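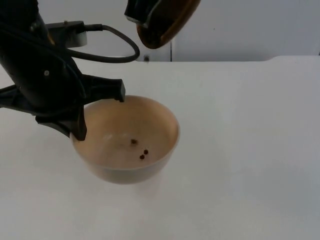

Efren Umali asked that this section begin with the bowl, as most of the calls he takes on the Mugo two-arm bench kit concern the bowl and very few concern the arms. His request has been followed. Readers who have not yet fixed the arms to the table should complete Section 3 first and then return to this page.

## 4. Preparing and running the small-parts bowl task

The small-parts bowl task is supplied with every Mugo kit. One arm works at a bowl on the tabletop while the second arm holds its own item clear of the surface. The task is intended for first use, for staff training and for checking the kit after it has been moved.

### 4.1 Before you begin

You will need:

- the Mugo kit, with both arms mounted and powered off
- a bowl with a wide mouth and a plain inner surface
- a few small, dry, solid pieces, of a size similar to a bean
- the Indico control software, installed on the bench computer
- the Kikwood levelling card from the accessories box

The table should be plain and light in colour. Patterned cloths and glossy mats are not suitable. Dark pieces in a light bowl give the best results, and a light piece in a light bowl may not be found at all.

**Caution:** Do not use glass bowls. The gripper fingers may touch the rim during normal operation.

### 4.2 Placing the bowl

1. Switch off both arms at the wall socket and wait 30 seconds.
2. Wipe the tabletop and allow it to dry.
3. Lay the levelling card on the table within reach of the working arm. If the bubble sits outside the ring, adjust the table feet as described in Section 3.
4. Remove the card and stand the bowl in its place.
5. Press lightly on opposite sides of the rim. A bowl that rocks should be exchanged for another.
6. Place the pieces on the floor of the bowl. They may touch one another, but they should not be stacked.

**Note:** A narrow base is acceptable provided that the bowl stands firmly. Bowls deeper than 9 cm require the long finger set, which is sold separately.

### 4.3 Checking the cable

The cable at the upper part of the working arm must hang in a loose curve. A cable that is pulled tight will limit the reach of the arm and may work free of its connector.

1. With the power off, move the arm by hand to its highest position and then to its lowest.
2. Watch the cable throughout. It should neither tighten nor drop into the path of the gripper.
3. If it does either, release the clip at the bracket, draw the cable through by a small amount and close the clip again.
4. Repeat the check.

### 4.4 Setting the starting position

1. Restore the power and open Indico.
2. Select **Tasks**, then **Bowl**, then **Set start**.
3. Guide the arm until the gripper is over the bowl with the fingers apart. One finger may sit slightly inside the rim.
4. Select **Hold**. The arm will keep its position.
5. Bring the second arm to its waiting position, above the back of the table and away from the bowl. Select **Hold** again.
6. Select **Save**.

**Caution:** Keep hands, sleeves and hair away from both arms once **Save** has been selected. The second arm may move without further warning.

### 4.5 First run

Run the task at 20 per cent speed until the operator is satisfied that the fingers clear the rim. The speed may then be raised in stages - the setting is found under **Tasks**, **Speed**.

If a finger catches the rim, press the stop button, lift the arm by hand and repeat Section 4.4. Do not pull the bowl out from beneath a closed gripper.

If the gripper closes on nothing, check the lighting before altering any setting. A strong reflection on the inner wall of the bowl can be mistaken for a piece. Turning the nearest lamp towards the wall is usually sufficient.

### 4.6 After use

Park both arms from the **Finish** menu, switch off at the socket and empty the bowl. Finger tips should be inspected for wear each month and replaced in pairs. Replacement tips are available from Plarkberg under the kit's service plan, which also covers the cable and the bracket clip but not bowls or loose pieces.

Kits bought before February were supplied with an earlier clip that opens from the left. The steps in 4.3 are otherwise the same.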